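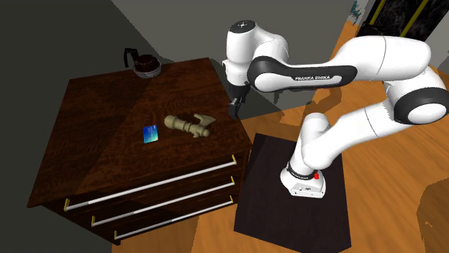

Coffee pot on the chest of drawers, robot arm to the right.

So I've finally done it and got myself a cleaner. Two hours every other Monday, starting 22nd July, and I'm already wondering how I lasted this long without.

I know, I know. I was the one going on at Christmas about how anybody with two working arms can push their own hoover round. But then December was the month I found a satsuma behind the sofa that had gone completely solid, and I think something shifted in me after that (the satsuma hadn't, it had to be chiselled off).

I tried three firms. Caltton never rang back. Pulline did ring back, four times in one afternoon, and wanted me to sign up for a year before anyone had so much as looked at my skirting boards. No thank you! Then my sister mentioned Wiltoris, who do her office, and it turned out they do houses as well if you catch them on a good week.

They sent Mahlet Zeleke, who walked round with a little notebook and asked me things I had no answers for. When did I last pull the cooker out? Did I know the extractor filter came off? I did not know the extractor filter came off. I've lived here six years.

Of course I did the thing everyone does and cleaned up before she came. I was up at half six wiping down the bathroom so that a person I was paying to wipe down the bathroom wouldn't think badly of me. She said most people do it, and that she'd much prefer I just picked the clothes up off the floor and left the rest alone. So that's my one job now, clothes off floor.

Things I've learned so far: I was using far too much of everything. Half a capful in the mop bucket, she says, or it dries sticky and the dirt comes straight back. You do the dusting before the floors (my mum told me this for eighteen years and I took no notice). And limescale round the taps wants leaving with something on it while you go and do another room, which suits me down to the ground as a way of working.

The oven was the big one. I'd honestly thought the glass in the door was brown. It's clear! You can see the shelf! I made a lasagne that night just to watch it.

I did worry about what the neighbours would say, which is silly, and then Jean over the road asked for the number, so there we are.

Next visit she's doing the inside of the windows and I've been told to empty the cupboard under the stairs. I've opened the door and looked at it. I've shut the door again. If anyone wants a bread maker, two tents or a box of cables, please come and get them before a week on Saturday.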